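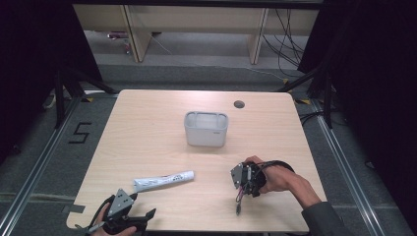

White squeeze tube and a divided bin on the table.

Bathroom cupboard month

Right, quick one this time as the newsletter is already late and the printer at Prukby shuts at 5. January is when we do the bathroom cupboard. Same as last year, same as the year before. If you did it with us then you know the drill and can skip down to the dates. Everyone else, read on.

The idea is small. One cupboard, one evening. Not the whole bathroom, not the linen press, not the shed. People try to do the lot and then there's a pile on the hallway floor until Easter.

Take everything out first. Everything – even the stuff at the back that has stuck to the shelf paper. Wipe the shelf down with warm water and a bit of dish soap, leave the door open while it dries. Then pick things up one at a time and look for a date. Sunscreen has one, usually stamped into the crimp at the end of the tube where you need good light and better eyes than mine. Antiseptic cream has one. Eye drops, always. Eye drops also have a second rule, most of them only last four weeks once opened, so write the day you opened it on the box with a marker. I never do. Doing it this year.

Makeup and face creams often don't have a date but look for the little open jar symbol with a number and an M. That's months after opening. Of course you then have to remember when you opened it, see marker, above.

Old medicine goes back to the chemist. Please not down the sink and not down the toilet, we are all on the same creek down here. Any pharmacy will take it over the counter, tablets, liquids, creams, the lot. You can take the tablets out of the cardbord and recycle the box but leave them in the foil. Black out your name on the label if you're fussy about it. Needles are different, they need a proper sharps container, ask at the council desk.

Empty tubes. Got more questions on these than anything. Most kerbside bins don't want them, too small and too mixed, they drop through the sorting line. Barnska hall has the drop box again, just inside the side door next to the umbrella stand. Toothpaste tubes, hand cream tubes, lids on. Squeeze them out properly please. Cut the end off and scrape if you can be bothered, there's a good week of toothpaste in most of them. No aerosols, no razors, no glass. Last year we had half a jar of pickled onions in there, so.

Putting it back. Use dividers if you have them. Cutlery tray, ice cream tub cut down, those stackable ones from the discount shop, doesn't matter. Tubes lie in one side, tall things stand in the other. Daily things at eye level. Things with a skull on them or a childproof cap go on the top shelf, and if you have grandkids visiting then a cupboard with a latch. Actual medicines do better out of the bathroom altogether, the steam is no good for them. Ours live above the fridge, which I'm now told is also too warm. Moving them to the hall.

Good things you don't want. Unopened soap, shampoo, toothpaste, pads, nappies, sunscreen that's in date – all wanted at the Owino pantry. They go through a huge amount of it and hardly anyone thinks to give it, people bring tins. Must be sealed. Hotel minis are fine, they love the minis. Leave at the pantry door any morning before ten or put it in the tub on my verandah and I'll run it over.

Also there is 50 cents off a coffee at Trirkano if you bring a bag of empties past on your way to the hall. You have to show them the bag. They wont want to look in it.

Dates and bits

Drop box at Barnska open all of January, nine till four. Gets emptied when it's full so if the lid won't close take yours home and try again tomorow.

Spare dividers and tubs on the table in the hall foyer, help yourself, bring back what you don't use.

Next month is the spice drawer. Start sniffing your paprika now.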